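Section 4: Setting Up Your Vudalia Tabletop Loom

Your loom is out of the box, the frame is bolted together, and all the small parts are accounted for (if they aren't, go back to Section 2, where the parts list is). Now comes the fun part. By the end of this section you'll have a real warp under tension and your first inch of cloth on the front beam!

Plan on an afternoon for your first warp. The second one goes much faster, and by the fourth or fifth you'll be doing it with the radio on.

4.1 What you need

The loom, with both beams and the heddle block fitted
The 7-dent reed (supplied)
The threading hook (supplied, taped inside the lid of the parts box)
Two table clamps and the warping peg
One cone of smooth cotton, 400 yards or more
Scissors, a tape measure, and a roll of brown paper
Two shuttles and some scrap yarn in a color you won't mind throwing away

Please use smooth cotton for the first warp. We know you have a lovely fuzzy mohair waiting somewhere, and we want to see it too, but it clings to itself in the reed and you'll spend your afternoon picking it apart. Cotton forgives nearly everything.

4.2 Choosing a spot

Pick a table that doesn't wobble and comes up to just below your elbows when you sit. Push it so that the back of the loom faces open floor. You'll be stretching the warp out behind the loom, and you need a clear run of at least the length of your project.

Good light matters more than people expect. Tamara Yatsenko, who wrote the first edition of this guide, threads every loom beside a north window before 10 a.m. and swears by it. A desk lamp set low and to one side does nearly as well, as the shadows make each slot in the reed stand out.

CAUTION: Clamp the loom to the table before you wind any yarn. A warp under tension pulls hard, and an unclamped loom will slide.

4.3 Measuring the warp

For this first project, a plain scarf, we'll use 79 inches of warp. That covers the finished length, the fringe, and the part at the end that can't be woven.

1. Fix the warping peg to a second table or a sturdy chair, 79 inches from the back beam. Measure from the beam, not from the edge of your table.

2. Tie the end of your cotton to the back apron rod with a double knot, at the left side.

3. Put the cone on the floor behind the loom, in a bowl or a wide jar so it can't roll away.

4. Pull a loop of yarn through the first slot of the reed with the threading hook, walk it to the peg, and drop it over.

5. Come back, take the yarn around the apron rod, and pull the next loop through the next slot. Carry on to the end of your width.

Each loop gives you two threads. For the scarf you want 72 loops, which makes 144 threads in all. They should look even and feel springy under your palm, like a well-made bed. If one loop sags, ease it snug now while it's easy.

NOTE: The standard reed that ships with the loom is narrower than many people's first idea of a scarf is wide. If you run out of slots before you run out of loops, stop there. A slimmer scarf is still a scarf, and you can write your own thread count on the card at the back of this guide.

6. Cut the yarn at the cone and tie it to the apron rod on whichever side you finished.

7. Tie a short piece of scrap yarn tightly around the whole bundle, a foot or so in front of the peg. Then cut through the loops at the peg and let the bundle hang from your hand. Don't let go of it yet!

4.4 Winding on

This is easier with a friend. One person holds the bundle and the other turns the back beam. If you're on your own, weigh the bundle down with a full water bottle hung from the scrap tie.

1. Cut a length of brown paper slightly wider than your warp.

2. Turn the back beam handle away from you until the apron rod reaches the beam. Check that the ratchet clicks with each turn.

3. Feed the brown paper in under the yarn as it goes around. The paper keeps each layer from sinking into the one below.

4. After every full turn, stop and give the bundle a firm, steady tug. Don't comb it with your fingers, however tempting that is. Combing tightens some threads and loosens others, and the tug alone sorts them out.

5. Keep going until the cut ends hang a hand's length in front of the reed.

CAUTION: Keep your fingers clear of the ratchet teeth. Release the pawl only with your other hand holding the handle, or the beam will spin back.

If the paper starts creeping to one side, unwind a turn and set it straight. It won't fix itself, and a crooked roll gives you one tight edge and one floppy edge all the way along.

4.5 Threading the holes

At the moment you have two threads in every slot. One of each pair has to move to the hole beside it.

1. Sit at the front with the reed at eye level. Stack a few books under the loom if you have to.

2. Starting from the right, pull both threads out of the first slot's tangle and choose one. Either is fine.

3. Slip the threading hook through the hole to the left of the slot, catch your chosen thread, and draw it through.

4. Repeat with each slot. After every ten or so, tie those threads together in a loose slip knot so they can't escape.

5. When you're done, raise the reed and look through from the side. You should see two clean layers, with a gap between them. That gap is called the shed, and seeing your first one is a wonderful moment.

A thread floating in the middle of the shed has usually missed its hole. Untie that group, fix it, and tie it again. It takes a minute or two.

4.6 Leaving a loom half dressed

Most people don't finish in one sitting, and that's fine. A warp can wait for days if you leave it properly.
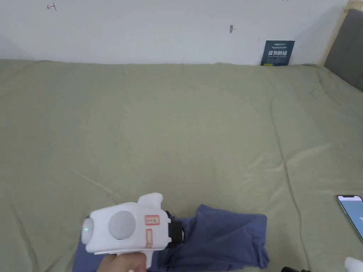
Let the tension off by two clicks, check that every group of threads is in its slip knot, and drop a clean cotton cloth over the whole loom. Dust and cat hair are the main enemies. If your loom lives in a shared room, tell the people you live with that the hanging ends are meant to be there. Edit Csonka on our help desk once talked a customer through a full rethreading after a tidy houseguest trimmed them off.

Don't leave a dressed loom in direct sun or next to a heater. Cotton dries out, the frame can shift a little, and your even tension goes with it.

When you come back, tighten by two clicks and pat across the warp with a flat hand before you do anything else.

4.7 Tying on and the first inch

1. Take a group of threads from the center, bring it over the front apron rod, split it in two, bring the halves up on either side, and tie the first half of a bow.

2. Do the same with a group at the far left, then the far right, then work inward from both sides.

3. Go back across and tighten each knot, then finish the bows. Close your eyes and pat the warp. Your hand will find a soft spot faster than your eyes will.

4. Wind scrap yarn onto a shuttle. Raise the reed, pass the shuttle, lower the reed, pass it back. Do this for six rows without beating.

5. Now pull the reed firmly toward you. The gaps between the groups will close up, and the threads will settle into an even spread.

6. Weave another six rows of scrap, beating after each one, and check for crossed threads or skipped holes.

Then change to your real yarn and off you go! Lay each row in at a slight slant, not straight across, and your edges will stay nice and straight — this one habit makes more difference than any gadget we sell.

4.8 If something looks wrong

One edge pulls in: you're laying the rows too tight. Give each one more slant.

A thread snaps: pin a new length to the cloth, run it through the same slot or hole, and hang the other end off the back beam with a small weight.

The shed won't open: tighten by one click and look for two threads twisted together behind the reed.

The ratchet slips: see Section 7, Care and Repairs.

Section 5 covers stripes, checks, and changing color in the middle of a row.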